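So-ying Wei on dew, dark frames and giving up on refractors

Caught So-ying Wei on the phone one evening in December, kettle going in the background. She has been imaging from Laren for 19 years, mostly variable stars, lately comets. Quick chat, written up from notes so forgive the gaps.

First thing – dew. "It ruins more nights than cloud does. You look up, sky's perfect, and your stars are fat little blobs." She runs a heater band on low from dusk. Never on full. "Full just gives you warm air in front of the lens and then you blame the seeing."
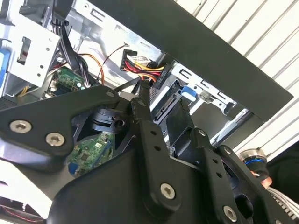 On dark frames she's stubborn. Takes 300 a year, at 2 temperatures, and throws the lot out each winter. Géza Vida, who shares the Karkidetti site with her, thinks that's mad. "Géza uses the same darks for ever. His pictures are better than mine, so what do I know."

Stacking is done at home, never in the field. She used to take a laptop out but the battery hated the cold and so did she. Now she drives back, copies everything over, goes to bed.

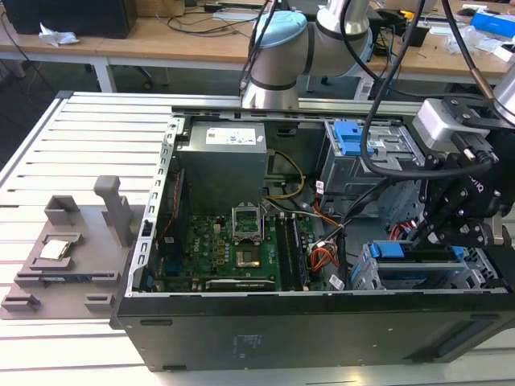

Inside a Dell desktop, case open.

And the refractor? Sold. "Lovely thing. Heavy. I was using it five times a year." The little Newtonian stays on its pier now under a tarp, which she admits isnt ideal.

Advice for beginers? Long pause. "Learn to focus before you buy anything. Then learn it again when it's minus ten."

Next up is the Jaddale weekend, if the road's open. She's giving the talk on comet tails. Slides not started.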